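Setting Up the Shoe Rack Cell at Curkomgate
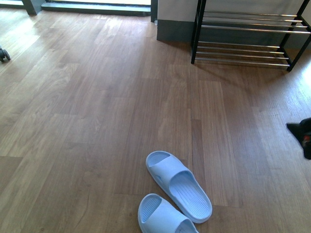
Head camera view at the start position: two blue slides on the floor, rack clear.

These are the steps we use to get the mobile arm ready for the shoe task in the hallway at Curkomgate. Iñaki Barroso wrote the first version for the Escobar unit, and it works for the Sarkorley base as well if you skip step 2.

Before you start, charge the base overnight and clear the floor. You need a lint-free cloth, a 3 mm hex key and a roll of painter's tape.

1. Set the rack. Push it against the wall and press on both ends of each tier. If it rocks, tighten the leg screws. Take every shoe off it.

2. Check the casters. Roll the base forward 600 mm and back again. Hair winds around the axles and the base starts pulling to one side. Cut it out with small scissors.

3. Wipe the camera lens and check exposure. Morning sun comes in low over the threshold and washes out the boards at that end. Lock exposure on the middle of the floor, where you can still see the grain. If the bright patch reaches the shoes, wait or pull the blind.

4. Check the gripper. Power off the arm before you touch the fingers. Look for loose screws at the tips, then power up and open and close it 5 times with nothing in it. It should stop at the same width each time.

5. Place the shoes. Put them side by side, soles down, with a small offset. Leave open floor between them and the rack so the arm has room to turn. Tape marks help, but peel them up before you record.

6. Jog to the start position. The gripper tip should just show at the right side of the head view. If it covers a shoe, raise the elbow and try again.

7. Run three slow picks at low speed with one hand near the stop button. The strap is the best place to grip. A slide picked up by the heel tends to swing and hit the lower rods.

If a pick misses to the same side all three times, redo the hand-eye calibration before you change anything else. Telmo Cordero keeps the board in the Ristside cabinet — bottom drawer, flat, nothing stacked on it.

Repeat steps 3 and 4 after lunch.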